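About Subramaniam Table Linens

Come on in, and thank you for wanting to know a bit more about us. We've been asked to keep this page short, and we've tried, but we are a family of talkers and this is the version that survived.

Subramaniam Table Linens began with one sewing machine on a landing at the top of the stairs, because that was the only spot in the apartment with a window and an outlet on the same wall. My mother hemmed napkins for a restaurant down the block whose owner was tired of replacing the ones he bought by the case. He wanted a napkin that would still look like a napkin after a year of hot washes. She made him 60 of them out of a heavy cotton she had been saving for curtains (we never did get the curtains), and he came back in April for more, and then his brother-in-law came, and then a hotel.

That was the whole business plan, if you can call it one! We still make napkins, and we still think a good hem is most of the job. Over the years we added tablecloths, runners, placemats, tea towels, bread cloths, and a plain square cloth we call the Nudside, which people buy for the side table and then use for absolutely everything. One customer wraps her sourdough in hers, and another wrote to say his has been a picnic cloth, a sling, and a superhero cape, in that order.

What we make

Everything we sell is cut and sewn in our own workroom. We work mostly in cotton and linen, with a few blends for restaurants that need a cloth to come out of the dryer ready to go back on the table. Our everyday range is the Utum, a medium-weight cotton with mitered corners, and it comes in more colors than we ever meant it to. We would start with a sensible cream and a sensible gray, and then somebody's daughter would be getting married and want a particular green, and the green would be so pretty that we'd keep it.

The heavier range is called Flultivico. It's a linen with a bit of body to it, the sort of cloth that hangs nicely over the edge of a long table. It is stiff when you first get it, and we do get letters about that. Please wash it a few times before you judge it. My own Flultivico tablecloth has been through holidays, homework, two puppies, and a fondue set, and it's softer now than anything in my closet.

We also do monograms and made-to-measure work. If you have an odd table, and so many people do, send us the length, the width, and how far down you'd like the cloth to hang, and we'll work out the rest with you over the phone. Oval tables take us a little longer. Round ones we could do in our sleep.

How we work with people

We have over 3,000 customers on our books these days, from inns and church halls to folks who order one set of napkins every few years and always put a nice note in the comments box. We read those notes. They get pinned to the corkboard by the kettle, and when the corkboard fills up they go into a shoebox, and I am told we're on a fourth shoebox.

Restaurants and hotels can order by the dozen or the case, and we keep your hem width and thread color on file so a reorder will match what you already have. For home orders there is no minimum. If you only want one tea towel, then one tea towel is what we'll send you, wrapped in the same tissue as everybody else's.

Repairs are something we're fond of, too. If a hem comes undone on something we made, mail it back with your name and address tucked inside and we will sew it up for the price of return postage. We can't do much about candle wax or red wine, though we're always glad to talk it over, and we have opinions about club soda that we'll happily share if you call on a quiet afternoon.

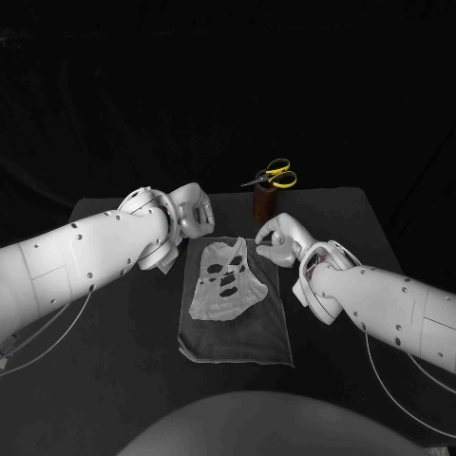
The Finishing Room

Finishing is where every cloth goes last, and it's the department that people who visit us end up asking the most about. Rūta Dzene runs it. She came to us to help out over one busy holiday season and has been here ever since, and her standards for a pressed corner are a good deal higher than mine.

Her team trims the threads, checks the hems, presses, folds, and packs. Home napkins are folded in quarters with the monogram showing, and restaurant napkins go flat unless you've told us otherwise. Tablecloths are folded lengthwise first, so the crease runs straight down the middle of your table. If you find a small slip of paper with initials on it in your package, those belong to the person who finished your order, and you're welcome to mention them by name if you write in.

Rūta also teaches our folding evenings, which began as a favor to a local catering class and are now on the calendar every spring and fall. You'll go home knowing the bishop's hat, the plain pocket, and at least one fold that falls over the moment you breathe on it. Bring reading glasses if you use them.

Visiting and getting in touch

The shop at the front of the workroom sells the full range, plus a basket of seconds that is worth a rummage. Parking is around the back, past the bakery. For made-to-measure orders please call ahead so that somebody can clear the big cutting table and sit down with you properly.

Page last updated 7/29/26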